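Zodside Folding Work Table, green top
Reviewed by Ekkachai Noiphan

I bought the Zodside because my old bench had developed opinions about what could stand on it. Anything taller than a stapler leaned left. Two months in, I can report that the new one has no opinions at all, and I mean that as praise.

Setup took me one evening and most of a podcast. The leg bolts go in easily. The fourth one went in easily on my third try, after I had read the sheet the right way up.

The top is what you pay for. It's a flat matte green with a thin light edge, the color of a pool table that has given up gambling. Under the lights at the Noldale workshop my last table, a glossy white Cernevby, threw a glare you could shave by. No such trouble with this one, and labels stay readable from a chair. Bright things show up well against it too, so I lose fewer caps than I used to.

Coffee wipes off. Marker wipes off if you get to it before lunch. Glue does not, and I have a small gray island near one corner to prove it. 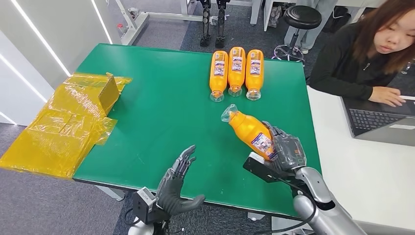 Orange bottles on the green top, labels still easy to pick out.

Complaints: there's no lip, so round things go where they like. I lay bottles down side by side and then watch them for a while - not my finest hours. The edge trim is thin and I expect it to chip one day. And the store lists a matching drawer unit that has been out of stock since July.

The Cernevby cost me less and I sold it for nearly nothing, which seemed fair. If you want a plain, calm surface for sorting and packing, get the Zodside. Four stars. The fifth is under the glue.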